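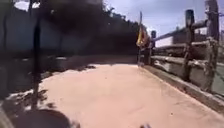
Driving Lessons on the Sand Path

Print this post | E-mail this to a friend

February, and I finally got to spend a whole morning teaching Kalik to follow a path! I've been reading up on this since fall, and doing it with my own thumbs on the sticks was even more fun than I'd hoped.

The idea is simple enough. I drive, Kalik records what it sees and what I tell the wheels to do, and later the software tries to copy me. Romana Kollár set up the recording side and told me to drive the way I'd want to be driven (slowly, and no showing off). We went for the stretch between the dark wall and the old timber fence, with the concrete curb on the right to keep clear of.

The shade was what I most wanted to work on. Leafy shadows on sand look an awful lot like something solid to a beginner, so I drove straight through them on every run, same speed, no flinching. Then out into full sun and on toward the little yellow and red flag, which makes a lovely thing to aim at!

We got 30 runs saved before lunch. I threw out the ones where I wobbled, then Romana made me put a few back: she wants the wobbles too, as long as I steer out of them. Good point, and I wish I'd known it at run one.

Next up is the same path in the other direction, and Sorin Oprea wants a turn on the sticks.

Print this post | E-mail this to a friend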